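Rathjen on restringing, rain and the ladder nobody could win

Benedikt Rathjen has coached at the Pudasik club for long enough to have seen the courts relaid twice. Wednesday morning, half an hour between a beginners' group and a private lesson, bag still on his shoulder. He talks fast and looks out of the window a lot. There is a ladder to sort out before June and he wants to get on with it.

The ladder first, then. Pudasik has run one as long as anyone can remember, singles only, names on a board, challenge whoever is above you. Last year it more or less seized up. People at the top stopped answering challenges. People at the bottom gave up asking.

"You'd ring someone and they had a sore knee until September," Rathjen says. "Then you'd see them playing doubles on the Saturday. I don't blame them, they'd got to a spot they liked and they wanted to stay on it."

So it is being replaced. Boxes, small groups of similar standard, everybody plays everybody and at the end of the round the top 2 go up and the bottom 2 go down. Courts booked under a code, 3005, so the box matches show up separately on the system and don't get eaten by casual bookings.
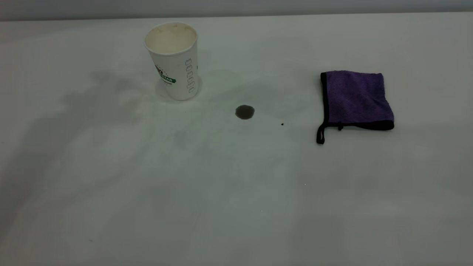 The rules have been the hard part. Rathjen wanted full sets. Knut Ruppert, who runs the fixtures and has done the arithmetic on court hours, wanted a first-to-10 tie-break in place of a third set, and Ruppert got his way. They went through it line by line at a table indoors, the sort of long morning that leaves a brown ring inside a paper cup, and came out with one side of paper. Rathjen still thinks a third set tells you more about a player. "But I've also stood there in the dark waiting for two blokes to finish one, so."

What about people who simply don't play their matches? There's a rule for that now. Unplayed match, no points for either side, unless one of them can show they offered dates. Offer two dates in writing and the other person ignores both, you get the win.

"It sounds strict. It is strict. We had one chap last year who got through the entire summer without hitting a competitve ball and he finished fourth."

Ruppert, on the phone later the same day, puts it more gently. He says most people aren't dodging, they are busy, and a deadline helps them. "If you tell me any time this season, I'll do it never. If you tell me by the end of the month I'll find an evening." He has also put a stop to challenges by word of mouth. Too many arguments over who said what in the car park.

Back to Rathjen, and the teaching. He has strong views on beginners' rackets. Most adults who turn up to a first course, he says, have either borrowed something ancient from a cousin or spent far too much on something stiff. He keeps a few Ranex frames in the shed for lending and wishes people would use them for the first month before buying.

"They go and get a racket for someone who swings twice as hard as they do. Then the elbow goes. Then I don't see them again, and they tell everyone tennis is bad for your arms."

Strings as well. He'll go on about strings if you let him. His line is that a club player should restring when the thing feels dead, and that most club players have forgotten what it felt like alive. He does the restringing himself, evenings, on an old Berkik machine that came with the job. Slow but he likes it. Radio on, door open.

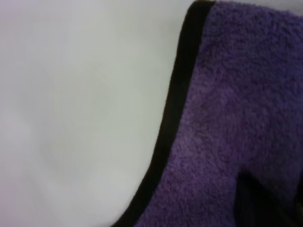 Do you need to have played before to join a box?

You need to be able to serve and keep score, and that is the whole of it. The lowest box is meant for people straight out of the beginners' course, and Rathjen says he'd sooner see them in there losing a few than waiting another year until they feel ready.

He is firm on that one. Group lessons only get you so far in his opinion. Balls come at you nicely, everyone is friendly, the coach feeds to your forehand. A match is different because the other person is trying to make you miss. "First time somebody drop-shots you on purpose it's quite a shock. I remember mine. I was furious."

How did he start? Against a wall, he says. His parents' building had garages at the back, and he wore a patch in the paint of one of the doors. No lessons till he was twelve. Bits of that still show in his backhand, which he doesn't recommend to anyone and won't demonstrate when asked. Later some county-level stuff, nothing he wants to make a fuss of, then coaching because a friend was ill and a group needed taking. He took it and kept it.

Does he still play? Hardly. A hit with Ruppert now and then, early, before the courts are booked out. Ruppert apparently chips everything back and says sorry when he wins. They have never finished a proper match between them, one or other always has to go and unlock something.

Then the weather, unavoidable. The two lower courts hold water at the baseline and there is no money this year to do anything clever about it. Squeegees, and patience. Rathjen would like people to stop sweeping water towards the net, where it sits all afternoon. Towards the side, please, to the drain. He says this more than once so it goes in here.
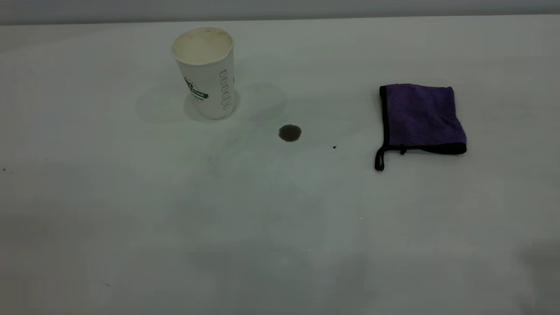
Joining the boxes

Names to Knut Ruppert, by email or on the sheet inside the clubhouse door. Say roughly how good you are and be truthfull, he will only move you after the first round anyway. Matches can be played any day the courts are open. New balls from the winner of the previous round, the loser keeps the used ones.

Beginners' course carries on as before, Wednesday mornings. Rathjen takes it himself. Lending rackets are in the shed, ask first, and put them back on the hooks.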